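# Estación bimanual de teleoperación Pendov 2: módulo de cámara de muñeca

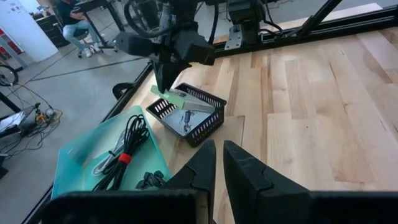 El módulo de cámara de muñeca registra, en cada episodio de teleoperación, la vista desde la propia pinza junto con el estado de las articulaciones y la orden enviada por el operador. Se monta en el último eslabón del brazo, por detrás de los dedos, con una inclinación fija hacia el punto de cierre. Con esa geometría las dos puntas quedan siempre en la parte inferior central de la imagen, casi paralelas, y sirven de referencia para comprobar el montaje sin patrón de calibración. El encuadre alcanza además el espacio de trabajo del segundo brazo: en una tarea de clasificación de objetos pequeños, la pinza opuesta se ve suspendida sobre la cesta negra ranurada mientras la bandeja translúcida con los cables enrollados permanece junto a los dedos propios. La política entrenada recibe así información de ambas manos desde un único punto de vista, a la que se suma la de la cámara del otro brazo.

## Aplicación

La estación Pendov 2 está destinada a la recogida de demostraciones para aprendizaje por imitación en tareas de manipulación sobre mesa: clasificación, traslado entre recipientes, reorientación de piezas y manejo de objetos flexibles. No está concebida para producción en línea ni para funcionar sin supervisión.

El módulo puede adquirirse con la estación completa o como ampliación de una estación existente con controlador de la serie Castetti. En el segundo caso debe indicarse la revisión del controlador, que figura en la placa posterior. Las revisiones anteriores a la C requieren sustituir la tarjeta de sincronización, que se suministra aparte.

## Contenido del suministro

- Dos cámaras de muñeca con óptica fija
- Dos soportes atornillados, izquierdo y derecho (no son intercambiables)
- Juego de cables de datos con conector acodado en el extremo de la cámara
- Tarjeta de sincronización, solo en pedidos de estación completa
- Licencia del registrador Asitton para un puesto
- Plantilla de ajuste de la inclinación
- Hoja de verificación individual con el número de serie de cada cámara

No se incluyen la mesa, los recipientes ni los objetos de tarea.

## Características del módulo

| Parámetro | Valor |
|---|---|
| Número de cámaras | 2, una por brazo |
| Tipo de obturador | Global |
| Enfoque | Fijo, bloqueado en fábrica |
| Exposición | Manual o automática con límite superior |
| Sincronización | Por hardware, desde el controlador |
| Grados de libertad registrados por brazo | 6, más la apertura de la pinza |
| Señales por brazo en cada muestra | 7 de posición y 7 de consigna |
| Formato de salida | Un archivo por episodio, con índice común |
| Alimentación | A través del cable de datos |

La exposición automática se entrega desactivada. Puede habilitarse desde el registrador, pero en mesas de color claro tiende a variar cuando la pinza oscura ocupa más o menos superficie de la imagen. Esa variación aparece en los datos como un cambio de brillo correlacionado con la altura del brazo. Se recomienda fijar la exposición al inicio de cada sesión y anotar el valor en los metadatos.

## Registro de episodios

Un episodio comienza cuando el operador cierra los dos mandos a la vez y termina con el pedal o al alcanzarse la duración máxima configurada. El registrador Asitton escribe los datos en un búfer circular y los vuelca a disco al terminar, de modo que un fallo de escritura afecta únicamente al episodio en curso.

Cada episodio lleva los campos siguientes:

1. Identificador de tarea y variante
2. Identificador del operador (código, sin nombre)
3. Configuración inicial de los recipientes, elegida de una lista
4. Resultado: completado, parcial o descartado
5. Observaciones en texto libre

El campo de resultado es obligatorio. Los episodios descartados no se borran: se trasladan a un directorio separado y se excluyen del índice de entrenamiento. Para recuperarlos basta con editar el campo y regenerar el índice con `asitton reindex`.

El registrador comprueba al cierre que las marcas de tiempo de las dos cámaras y de los dos brazos sean monótonas. Si falta alguna muestra, el episodio queda marcado como parcial y el visor señala el intervalo. No se interpolan muestras ausentes en ningún caso.

## Preparación de la mesa

La tarea debe definirse antes de empezar a grabar, con una lista cerrada de objetos y de posiciones de partida. Se obtienen conjuntos más útiles variando la posición y la orientación de los recipientes entre episodios que aumentando el número de repeticiones de una misma disposición. En la tarea de referencia con cesta y bandeja, la cesta se coloca girada respecto al borde de la mesa en buena parte de las variantes, lo que obliga a la política a localizar el borde en la imagen.

Los cables, correas y otros objetos deformables merecen una consideración aparte. Su forma inicial no puede reproducirse con exactitud y conviene deshacerla y rehacerla entre episodios. Los materiales translúcidos dan contornos poco definidos con iluminación lateral; se aconseja luz difusa cenital.

El fondo de la sala entra en la imagen de muñeca en cuanto el brazo se eleva. No es necesario ocultarlo. Si la política va a desplegarse en otra sala, se recomienda repartir la recogida entre al menos dos ubicaciones o dos orientaciones de la mesa.

## Instalación

El montaje se realiza con los brazos sin tensión y en posición de reposo.

1. Retirar la tapa del último eslabón.
2. Fijar el soporte correspondiente al lado del brazo sin apretar del todo.
3. Apoyar la plantilla entre los dedos cerrados y llevar la cámara hasta el tope.
4. Apretar los tornillos en cruz.
5. Guiar el cable por el exterior del brazo, dejando un bucle amplio en cada articulación.
6. Ejecutar `asitton check --wrist` y guardar el informe.

El bucle del cable debe permitir el giro completo de la muñeca en ambos sentidos. Un cable corto no suele producir un fallo inmediato, pero transmite par a la última articulación y altera la lectura de posición en los extremos del recorrido. No utilizar bridas apretadas sobre el conector acodado.

La verificación compara la posición de las puntas en la imagen con la registrada en fábrica. Si la desviación supera el margen indicado en la hoja individual, hay que repetir los pasos 3 y 4. Una cámara que se haya movido a mitad de una campaña obliga a abrir una nueva versión del conjunto de datos; mezclar ambas geometrías bajo la misma versión impide filtrarlas después.

## Mantenimiento

La óptica se limpia con paño de microfibra seco. Los dedos de la pinza son piezas de desgaste y se sustituyen por parejas, nunca de forma individual, para conservar la simetría en la imagen. En las pruebas internas, dirigidas por Anjana Gazi, la holgura de los dedos empezó a ser apreciable a los 4000 ciclos de cierre, aproximadamente, con objetos metálicos pequeños. Con objetos blandos el intervalo es mayor.

Después de cambiar los dedos debe repetirse la verificación de muñeca, aunque la cámara no se haya tocado.

## Compatibilidad

- **Controlador Castetti, revisión C o posterior:** compatible sin cambios.
- **Controlador Castetti, revisiones A y B:** requiere tarjeta de sincronización.
- **Pinza Strickland de dedos cónicos:** compatible. La plantilla de ajuste suministrada corresponde a este modelo.
- **Pinza Strickland de dedos planos:** compatible con plantilla específica, bajo pedido.
- **Pinzas de terceros:** montaje posible, sin verificación automática de muñeca.

Los conjuntos grabados con la versión anterior del registrador pueden leerse, pero no ampliarse. El conversor incluido genera una copia en el formato actual y conserva el original intacto. La conversión no añade la señal de apertura de pinza en los archivos que no la contenían.

## Referencias de pedido

| Referencia | Descripción |
|---|---|
| PV2-WC-E | Módulo de muñeca para estación completa |
| PV2-WC-A | Módulo de muñeca como ampliación |
| PV2-SY | Tarjeta de sincronización |
| PV2-FG-C | Pareja de dedos cónicos |
| PV2-TP-P | Plantilla para dedos planos |

La referencia PV2-WC-A sustituye desde marzo a la anterior PV2-WC, que deja de servirse. Los soportes de ambas son idénticos; cambia únicamente el conector.

Consultas técnicas: Emmett Dvorak, integración. Pedidos y repuestos: Latrice Yazzie.

Ficha revisada el 11 de mayo.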